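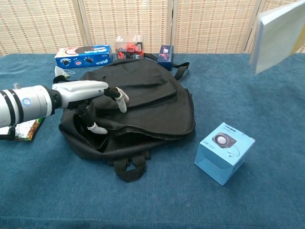
图片来源：Pleveo 资料图片

通讯第32期　9/2/21

开学以前，我们来谈谈书包

各位读者好：

暑假结束了，我们社区的孩子们又要上学。每年这个时候，Otwood 家长通讯都会收到一些关于书包的来信，今年也是这样。有的家长问，书包应该买多大的；有的家长问，旧的书包还可以用吗；还有一位母亲写信来，说她的儿子每天把所有的课本都背回家，可是晚上只打开其中的一本。这封信我读了两遍，因为我的女儿也是同样的情况。

我先说明一下，我不是医生，也不是卖书包的人。我在一家修理箱包的小店工作了很多年，店在 Devon 街上，邻居们大概认识。中文不是我的母语，如果文章里有不自然的地方，请大家原谅，也欢迎来信指正。

一、先看重量，再看样子

很多人选书包的时候，第一眼看颜色，第二眼看价钱。我建议先把空的书包拿在手里，感觉一下它自己有多重。有些书包用料很厚，还没有放东西，已经让小孩子觉得吃力。布料结实当然是好事，但是对于一年级和二年级的学生，轻一点的包更合适。

我家里有一台厨房用的小秤。上个星期我把女儿的铅笔盒放上去，发现它比语文课本还重。里面有两把尺子、三块橡皮、一个坏了的计算器，还有一些石头。石头是夏天在河边捡的，她不愿意拿出来，我们商量了很久，最后留下一块。

二、肩带

肩带是我在店里修得最多的地方。去年从开学到放寒假，我们一共修了114个学生书包，其中40个是肩带和包身连接的地方开线了，另外有23个是拉链的问题。剩下的，有的是破洞，有的是扣子断了，有的只是需要洗一洗。

肩带开线的原因，大部分是孩子只背一边，或者抓住一条肩带在地上拖着走。我不想责备孩子，我自己小的时候也这样拖。家长可以做的事情是，每个月检查一次缝线。把肩带拉直，用手指沿着线摸过去，如果感觉有一段松了，就要早一点修。这个时候修，只要几分钟，费用也很少。等到完全断开，布边往往已经散了，就要补一块新的布，补过的地方摸起来会硬一些。

肩带的长度也需要调整。孩子长得快，春天调好的长度，到了秋天常常不合适了。请让孩子穿上平时上学的衣服再调，不要穿着睡衣调。书包的底部最好不要低过腰部太多，上边不要高过肩膀太多。胸前如果有一条小带子，走远路的时候可以扣上。

三、拉链

拉链不顺，不要用力拉。先看一看里面有没有夹住布或者线头。如果没有，可以拿一支普通的铅笔，在拉链的齿上轻轻地画几次，然后慢慢来回拉。白色的蜡烛也可以用。有的读者问我能不能用做菜的油，请不要用油，油会粘灰尘，还会弄脏课本。

如果拉上以后拉链又从中间分开，多数是拉头松了。拉头可以换，不需要换整条拉链。请把书包空着拿来，我们曾经在一个送修的包里找到一个香蕉，放了多久我不敢猜。

四、怎么装

关于怎么装书包，我请教了 Gaétan Sawatzky 先生，他在我们这里的小学教体育课。他给的建议很简单：最重的书放在最靠近背的那一边，水瓶放在旁边的口袋，午饭盒放在上面。他还建议，每天晚上由孩子自己装书包，家长只在旁边看。他在信里这样写：“孩子自己装的包，孩子自己知道里面有什么。家长装的包，到了学校还要找半天。”

我同意他的意见，但是我要承认，我自己做得不好。早上时间很紧的时候，我常常还是替女儿装。新学期我想改一改。我们在门口放了一张小纸，上面写着每天要带的东西，她自己用红笔画勾。第一天她画了勾，但是忘记把东西放进去，所以这个办法还需要练习。

五、怎么洗

布的书包大多数可以用手洗。先把所有的口袋翻出来，抖掉里面的碎屑，然后用温水和一点洗衣液，拿软的刷子刷。底部和肩带靠近脖子的地方最脏，要多刷一会儿。不要用很热的水，有的里层会起皱。洗完以后倒着挂，拉链全部打开，放在阴凉有风的地方。深颜色的包第一次请单独洗。

能不能放进洗衣机？请看里面的标签。标签如果已经看不清楚，我的意见是用手洗。

六、旧书包交换

今年的旧书包交换还是在 Mabuza 活动室举行，到10月底为止，活动室开门的时间都可以送来。我们接受干净的、拉链可以用的书包。小的破损没有关系，我的店会免费修好。请不要送来写着别的孩子名字的包，或者请先把名字布条拆下来。拆的时候用小剪刀从背面剪线，不会伤到布。

需要书包的家庭可以直接去选，不用登记，也不用说明理由。去年中学生用的大号书包不够，所以如果您家里有大号的，我们特别欢迎。铅笔盒和饭袋也可以送来，但是水瓶请不要送。

七、读者来信

有一位读者问，带轮子的书包好不好。我的看法是要看上学的路。如果路很平，学校也有电梯，轮子是方便的。如果每天要上三层楼梯，孩子就要提着它上去，轮子和拉杆本身也有重量。另外，轮子坏了比较难修，零件不容易买到，买以前请问清楚。

还有一位读者问，书包里的味道怎么去掉。请把书包空出来，在里面放一小碟小苏打，拉链拉上一半，放一个晚上。第二天把小苏打倒掉，再用干布擦一擦。如果味道还在，就需要洗了。

下一期我们要谈雨鞋和雨衣，十月雨多，已经有家长来问补雨鞋的胶水应该买哪一种。如果您有自己的经验，请写信给我们，长短都可以，手写的也可以，放进活动室门口的信箱就好。

祝孩子们开学顺利。

Devon 街修包店　敬上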